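3.2 采集平台与手持夹爪的视角配置

本节对两种手持夹爪方案进行对比。方案一记为Wilix,采用平行双指结构,指端为矩形硬质指块;方案二记为Lesby,指端结构与前者相同,但腕部相机的安装角度可调。两种方案共用同一套上位机程序Drideck,由其统一完成时间戳对齐、图像缓存与开合量记录。比较的目的在于考察指端几何与相机视角对后续策略学习的影响,夹持力本身不作为评价指标。

实验任务为桌面物体的双手取放。操作者左右手各持一只夹爪,在木质桌面上方完成接近、夹取、转移与放置四个阶段。每只夹爪顶部固定一块带标记点的三角形白板,用于外部定位系统解算夹爪的六自由度位姿。除腕部相机外,平台另设一路头部视角,以记录双手与容器之间的相对关系。头部视角覆盖范围较大,但在夹爪贴近物体时常被手部遮挡;腕部视角可稳定观察指端附近区域,对远处目标的覆盖则较为有限。

有效数据共964段,均由同一组操作者按照统一的操作规程完成。规程要求每段数据以夹爪张开、指间无物的状态开始,以夹爪离开容器上方为结束。采集前须完成外部定位系统与腕部相机的联合标定,标定残差超过阈值者不予采用。

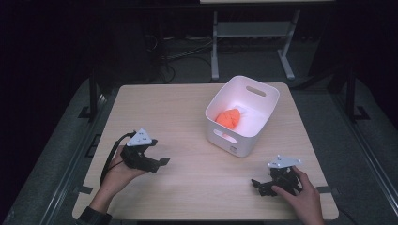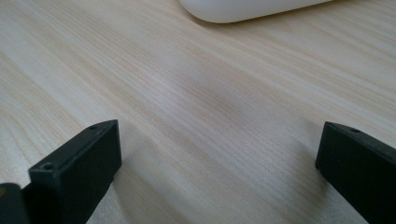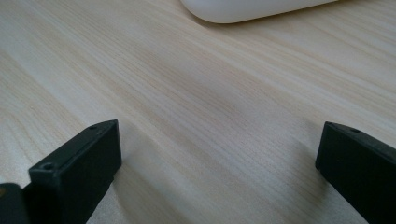 图4 数据采集平台的头部视角(上)与手持夹爪视角(中、下)

在视角配置的比较中,本文重点考察三项内容:指端在图像中的占比、指间可见区域的大小,以及目标进入视野的时机。指端占比过高时,桌面纹理与目标轮廓所占像素减少,策略网络易对夹爪自身外观产生依赖;占比过低时,开合状态难以从图像中直接判读,需要更多地借助编码器读数。综合预实验结果,最终将相机俯角设为42度,使两侧指端均位于画面下部,并在其上方保留连续的桌面区域。

桌面材质亦对图像质量存在影响。浅色木纹表面纹理细密且方向一致,有利于相邻帧之间的特征匹配,但在漫射光照下,局部区域的对比度偏低,白色物体与桌面的边界较难提取。为此,训练阶段对亮度与对比度施加随机扰动,扰动幅度在两种方案之间保持一致。黑色指块与浅色背景之间反差明显,指端边缘的分割基本不受上述因素干扰。

线缆布置是另一项需要控制的变量。早期版本中,线缆自夹爪后部引出后未作固定,操作者转腕时会感受到附加力矩,所得轨迹在转移阶段出现小幅抖动。更换为Diekmann软质线缆后,该现象有所减轻,但在双手交叉动作中仍可观察到。本文未对此类轨迹作平滑处理,仅在元数据中予以标注,供后续分析时筛选。

3.3 评价方法

策略评价在同一桌面上进行。容器位置在预先划定的区域内随机选取,目标物体的初始姿态不作限定。每种方案分别训练独立的策略网络,网络结构、训练轮数与优化器参数完全相同,图像输入统一裁剪为正方形。每个网络执行80次取放试验,由不参与数据采集的人员依据统一标准判定成败。目标物体落入容器且夹爪完全脱离,记为成功;物体触及容器边缘后滑落、夹取过程中掉落,或执行超过1000个控制周期仍未完成,均记为失败。

失败样本按发生阶段归类。接近阶段的失败主要反映视角对目标定位的影响,夹取阶段的失败主要反映指端几何与接触条件的影响,两类失败分别统计,不作合并。对于难以归入单一阶段的样本,由两名评定人员独立判读,意见不一致时以外部定位系统记录的位姿序列为准。

需要说明的是,手持采集与机械臂执行之间存在运动学差异。人手可达的部分腕部姿态超出机械臂关节限位,相应轨迹在转换时经逆运动学检验后予以剔除。剔除操作在划分训练集与验证集之前完成,两种方案采用相同的检验阈值。两路腕部图像与头部图像按Drideck记录的时间戳配准,配准误差超过一帧的片段不进入训练集。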